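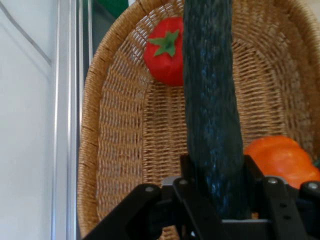 Cucumber and wicker basket.

31 October 2023, brine notes, Trelero batch

Opened the second crock this morning. Brine is cloudy but smells right, sour with some dill. Skimmed a little white film off the top and wiped the rim down. pH strip reads between 3 and 4; would like the meter back from Msimang before I trust that.

Salt for this crock was 249 g, weighed on the old scale. The scale drifts when it's left on, so tare it every time. First crock got the same weight but the coarser Modness salt, and it is going slower. Could be the salt, could be the shelf by the window. Swap their places tonight and leave everything else alone.

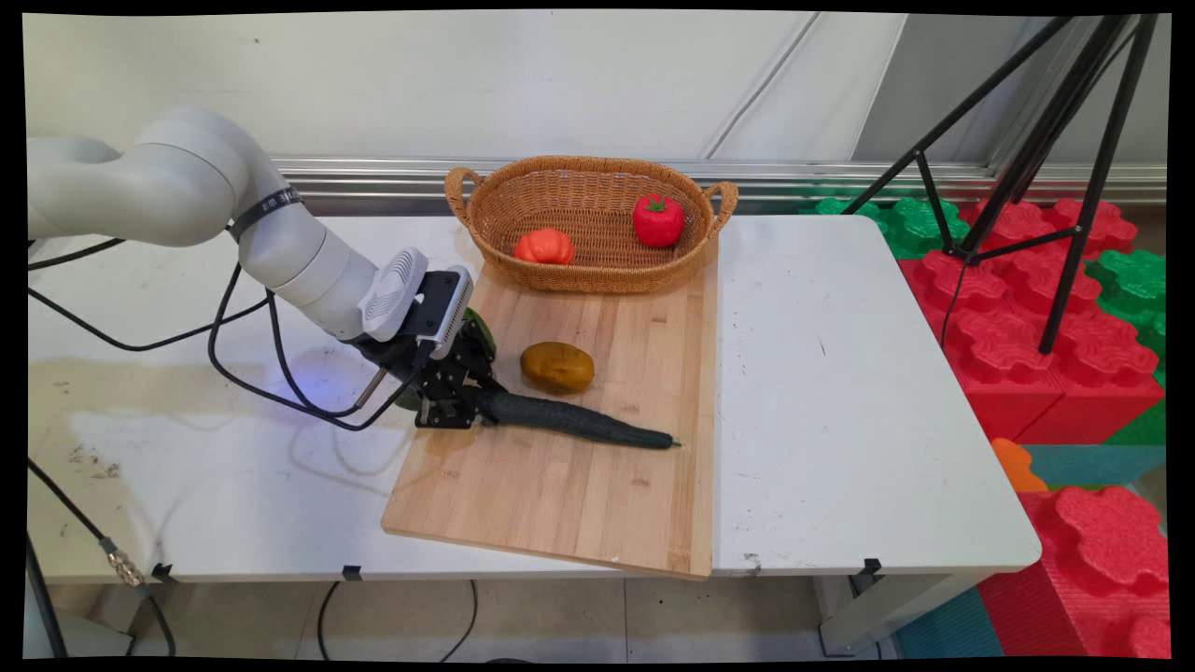 Texture is still the main complaint. The April batch went soft at the blossom end by day 17, and I had not trimmed those. Trimmed all of them this time, a thin slice only. Also put in two grape leaves per crock, which I know muddies the comparison.

To do: order lids from Rirken (the 698 size, not the one we got last time). Label the crocks on the side, the lids get mixed up. Taste both again Friday.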